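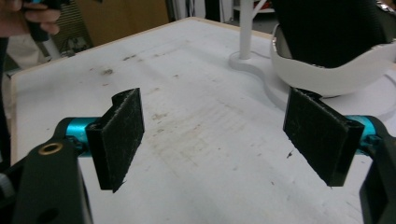

Replacing the felt on hand-held gripper fingers

The Trasis setup sheet says to change finger felt every 3,377 grasps. I don't know where that number came from, and I doubt the felt knows either. Look at the pads and decide. Specks of lint on the face are normal and usually brush off. Change a pad when the plate shows through, a corner lifts, or the nap has gone flat where objects meet it.

You need a plastic scraper, alcohol wipes, scissors, a straightedge and adhesive-backed felt. Skirkard sells precut pads. I've tried them and still cut my own.

1. Open the fingers all the way and support the tool so they can't close on you.

2. Try a dry brush first. If the pad comes up clean and lies flat, stop there.

3. Peel from a loose corner, slowly. Scrape off the leftover glue, wipe the plate and let it dry for 4 minutes.

4. Cut the new felt slightly undersized. Felt that hangs over the plate frays and sheds.

5. Press it down from the center out. Do both fingers even if only one looks bad, or you'll have a new pad working against a thin one.

6. Close the fingers on a strip of paper and tug. It should drag evenly from top to bottom. If it slips at one end, check the finger joint before blaming the felt.

The sheet also wants an 8-hour cure. Janelle Yap skipped it in September and her pads were still on after 1,186 grasps. One pair of pads proves very little, so I leave mine overnight.

Wipe the tabletop too. Crumbs left there end up in the new felt.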